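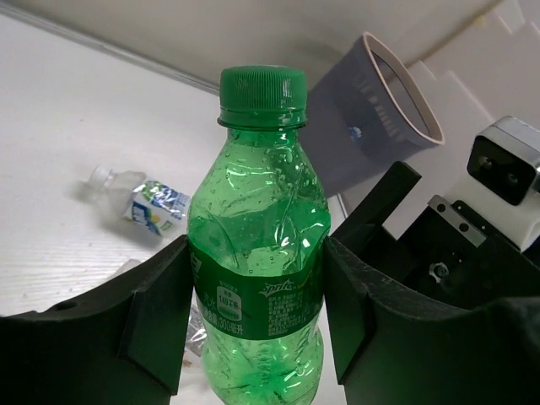 Clurneo list > Archive > Grippers and end effectors > Message 3141

Print this message | E-mail this message

Subject: Re: Finger pads keep sliding on soft bottles
From: Anas Nassar
Date: 16th January

On the Clurneo list, Sung wrote:

> I have the same two-finger gripper on a bench arm in my garage and I
> can't get it to hold a thin plastic bottle. With the force limit low the
> bottle slides down through the pads when the arm lifts. With the limit
> high the bottle buckles and then it slides anyway. Glass jars and cans
> are fine. I have tried rubber tape and I have tried sandpaper. Is it
> the pads, or is it where I am grabbing? Also, what are you using for a
> wrist camera mount? Mine shakes when the jaws close.

Sung,

Some of both, I think. I went through the same thing at the Sokumberg shop over the last several weeks, so I will put down what I have and you can take what fits your arm.

Where to grab comes first. I close on the label band at the middle of the bottle. On the small Sprite bottles I use (300 ml) the body flares out again below the band, so the pads have something to catch on if the bottle starts to move down. My first version of the script went for the shoulder, because that was the easiest part for the camera to find. The shoulder slopes, and the pads push the bottle down as they close. Moving the target down to the label fixed more than any pad material did.

Second, the pads. Mine are flat blocks, set at an angle on the fingers. I printed curved ones in June and they were good on one size of bottle and bad on everything else. Flat ones give two smaller contact patches but they don't care much about diameter. I would take the sandpaper off. It cuts into the label and then you are holding a label that turns on the bottle.

Third, the force limit. Mine is set to 92 in the config file. That number is raw counts from the driver board and will mean nothing on yours. To find your own, start low, close on an empty bottle with the cap screwed on tight, and go up in small steps until it lifts. The cap matters a lot. An empty bottle with a loose cap just lets its air out and folds. With the cap tight it pushes back. A bottle that has already been dented a few times will need its own setting or should go in the trash. I keep the dented ones for testing since they are the hard case.

Also slow down the last part of the close. I run full speed until the fingers are 14 mm from the expected width, then drop to a crawl. Before I did that the first finger to touch would shove the bottle over before the second one got there. If your bottle is not centered between the fingers you will still see some of this. I let the arm shift sideways a little if one finger's motor current comes up early. The code for that is ugly but it is in the Resturel folder if you want it, file name starts with center_.

Bottles lying on their sides are a different problem and I don't have it solved. A clear one on a white table is the worst. The depth reading goes straight through the plastic in places, and what comes back is mostly the label and the cap. I have been using the cap to guess which way the bottle points. My log has 1263 tries in it so far, standing and lying together, and nearly all the misses are the lying ones. If anyone on the list has a better way to get the angle of a clear bottle, please write.

For the camera mount, I use a metal bracket and not a printed one. My printed one flexed every time the jaws closed, the same as yours. Check the screws into the wrist housing too. Mine had backed out by a half turn and I blamed the bracket for two evenings. A drop of medium thread locker took care of it. After you tighten anything up there, redo the hand-eye calibration, even if it looks like nothing moved.

One more thing on the camera. Angle it so both pads are in view when the fingers are closed on something. I had mine farther forward at first, which gave a better look at the table but no look at the grip, and I could not tell a slip from a bad lift in the recordings.

Let me know what your driver board is. If it's the same as mine I can send the whole config.

Anas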